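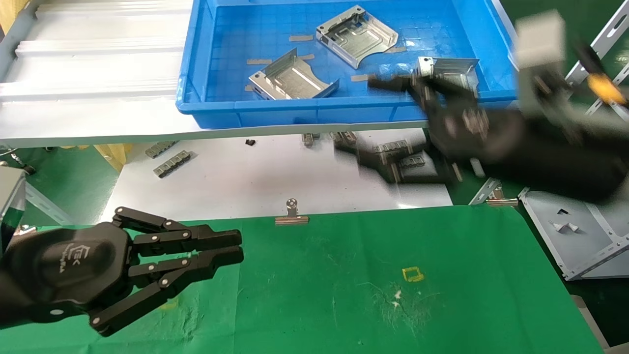 By the staff writer for small business, Lastis Weekly

The owner of Akia makes metal parts in Plullthorpe and he does not like the word "factory." He prefers "the shop." We met at seven in the morning, before the phones start.

He came into the trade by his uncle, who repaired farm gates. "I was bad at school and good with a file," he told me. The company has now 97 people. When he bought it, there were 8.

I asked him about the winter when Kröger, his largest customer, stopped ordering. He looked a long time at his coffee. "We lost some 121 days of work in that year," he said. "I sold my car. My wife did not speak about it, and I was thankful."

The orders returned in September, first a small one of 2,747 pieces. He still keeps the paper in his desk.

About his children he is less sure. The daughter studies music, the son wants to cook. "People ask me who will take the shop. I say, ask me when I am tired."

And is he tired? He laughed and said that on Thursday he leaves at noon to go fishing, and the phone stays in the kitchen.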